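Hiring a second helper for deck season, hourly or day rate?

Trades Board > Running a Crew

ospina_decks
I've got one full-time guy and enough signed work to need another through August. Mostly tear-offs and reboards, some stain jobs. Last year I paid a day rate and it got messy when we quit early for rain. Thinking hourly this time. What is everybody else doing?

Trorkalex
Hourly. Check your state rules before you do anything else. A day rate does not get you out of overtime here, and I had a guy at 48 hours before I caught it.

pusel44
Day rate still works if you put the hours on paper. Mine is 9 hours with lunch, and if I send them home after noon they get the full day. My crew likes knowing what the check will be.

Trorkalex
You still have to track the hours though. So what are you saving?

pusel44
Arguments, mostly. And I do track them.

ditelness
Are you supplying tools? I lost 2 applicants last spring because my ad said "own tools required" and they figured that meant saws and a compressor. I meant a belt and a hammer.

ospina_decks
Good point, my ad says the same thing. I supply everything with a cord or a battery. I'll reword it.

ditelness
Also say how far you travel. People want to know if they're driving an hour each way, and whether that's paid. 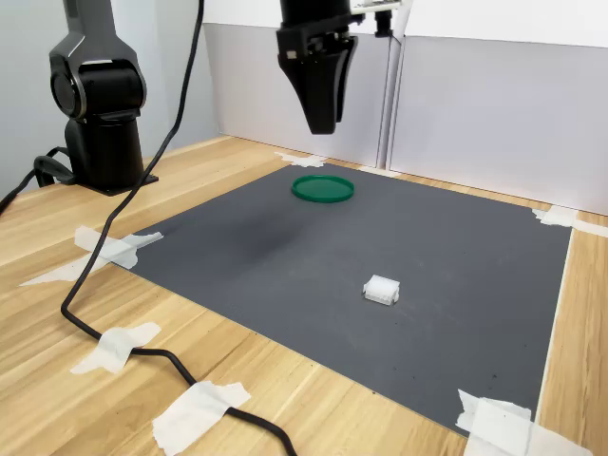

Photo: ditelness

ospina_decks
Shop to site is paid, home to shop isn't. Anybody drug testing? My insurance agent brought it up but didn't push.

pusel44
I do, before the first day. I pay for it.

Trorkalex
I don't. I call two past employers and do a paid trial day. Learned more from those calls than from any form.

pusel44
Past employers around here won't say anything except the dates. Calls are a waste of time in my experience.

Trorkalex
Call the lead man, skip the office.

ospina_decks
OK, going hourly with a paid trial day. Has anybody done an end of season bonus? I was thinking 2,000 if they stay until the last job is done.

ditelness
I'd split it, half in the middle of the season. Put the terms in writing and ask your payroll person how it affects the overtime rate.

ospina_decks
Will do. Ad goes up tonight.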